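Suchbegriff eingeben … Suchen
Lesezeit: 2 Minuten

Skript Innenraumbeleuchtung, Abschnitt 4: Blendung und Leuchtdichteverteilung
Stand: 5. September 2026

4.1 Begriffe

Physiologische Blendung setzt die Sehleistung messbar herab. Ursache ist Streulicht im Auge, das sich als Schleierleuchtdichte über das Netzhautbild legt und den Kontrast mindert. Psychologische Blendung wird als störend empfunden, ohne dass die Sehleistung nachweisbar sinkt. In Innenräumen ist meist der zweite Fall maßgebend.

4.2 Einflussgrößen

Die Bewertung nach dem UGR-Verfahren verwendet vier Größen: die Leuchtdichte der Leuchte in Richtung des Beobachters, den Raumwinkel der leuchtenden Fläche, den Positionsindex nach Guth und die Hintergrundleuchtdichte.

UGR = 8 · lg [ (0,25 / Lb) · Σ (L² · ω / p²) ]

Die Leuchtdichte L geht quadratisch ein, der Raumwinkel ω nur linear. Wird derselbe Lichtstrom auf die doppelte Fläche verteilt, halbiert sich L, und der Summand sinkt auf die Hälfte. Der UGR-Wert fällt dann um 8 · lg 2, also um 2,4. Eine helle Decke erhöht Lb und wirkt in dieselbe Richtung.
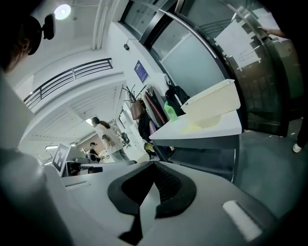
Abb. 4.1: Runde Deckenleuchte vor heller Decke, links daneben ein Kopf im Profil als dunkle Silhouette.

4.3 Rechenbeispiel Seminarraum Donham

Für den Raum wurde mit der Leuchte Trokunero gerechnet. Die mittlere Leuchtdichte in Blickrichtung beträgt 1026 cd/m², die Hintergrundleuchtdichte 140 cd/m². Betrachtet werden zwei Leuchten im Gesichtsfeld, beide mit gleichem Raumwinkel, aber verschiedenem Positionsindex. Die Summanden sind einzeln zu bilden und erst danach zu logarithmieren. Die Addition fertiger UGR-Werte ist unzulässig (häufiger Fehler in den Abgaben vom Februar).

4.4 Vertikale Beleuchtungsstärke

Für das Erkennen von Gesichtern ist die zylindrische Beleuchtungsstärke Ez heranzuziehen. Bei rein direkter Beleuchtung von oben bleibt sie klein gegenüber der horizontalen. Indirektanteile über Decke und Wände heben sie an. Voraussetzung sind ausreichende Reflexionsgrade, siehe Tabellenblatt Dristudach.

Aufgabe: UGR für Blickrichtung quer und längs berechnen, Rechenweg angeben.

Kommentare (3)

lichtgast: In 4.2 fehlt die Einheit von ω.

Voß: Steradiant. Wird ergänzt.

k_sem3: Gilt das Verfahren auch für sehr kleine Lichtquellen? Dazu steht im Skript nichts.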